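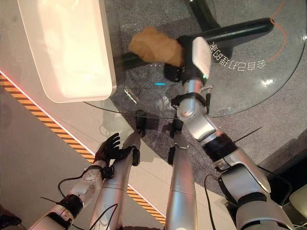
Page 3 of 70

Penura home helper, worth the monthly fee?

gasketcase
Went to the Unance demo in February. It tidies, it wipes, it costs 360 a month on the Rallon plan. My nephew costs less and also does neither properly. Anyone signed up?

Ilari Nurmi
Three months in. Slow, but it gets things off the glass table and I don't have to. Arms fine, app dreadful.
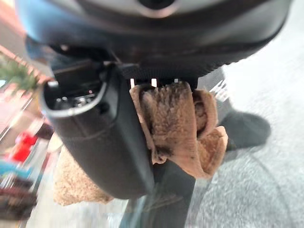
solange_h
My gripe is the consumables. Charpentier will sell you refill cloths at a price that suggests they were knitted by monks. The one in the grip, tan and fluffy, has dark smudges down by the finger, and I'd want that in the wash before it went near my worktop. Is washing included? The brochure goes quiet.

Ilari Nurmi
It isn't included. You bung it in at 40 like any other cloth, Solange. Hardly a scandal.

solange_h
At 360 a month I expect to be spared the bunging.

gasketcase
So I'd be doing laundry for the cleaner. Has anyone tried it with supermarket cloths?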